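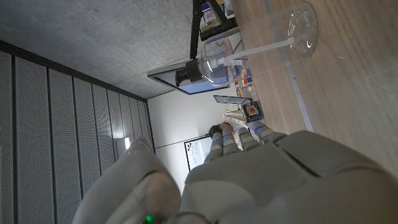

Reviews > Robotics > Teleop gear

Latest Hands Arms Gloves Forum

We use cookies to remember your settings. Accept / Manage

Gemeck Prilletis teleop glove: two weeks in

I've been wearing the Prilletis most afternoons now, mainly to teach our hand how to pick up glassware, and I like it a lot more than I thought I would! You put the glove on, hold a fist, hold a flat palm, and it's ready (the old one we had took me half a morning and a lot of muttering).

Finger tracking is lovely. Slow curls come through smoothly, and I got 200 decent wine glass demos out of it before my wrist started complaining. The thumb is the weak spot – it drifts, so I redo the fist-and-palm thing every time I stop for coffee. Not a big deal, but on a stem you really feel it.

The software, Plater, is plain and quick. One pedal starts a take, the other throws it away, and I use that second pedal constantly. My big gripe is the battery door, which pops open if you lean on the table. Tape fixed it.

Would I buy it again? Yes, and I'd get the 300 cm cable too, the short one is hopeless if you like to stand.

Get our Monday newsletter. Enter your email to sign up.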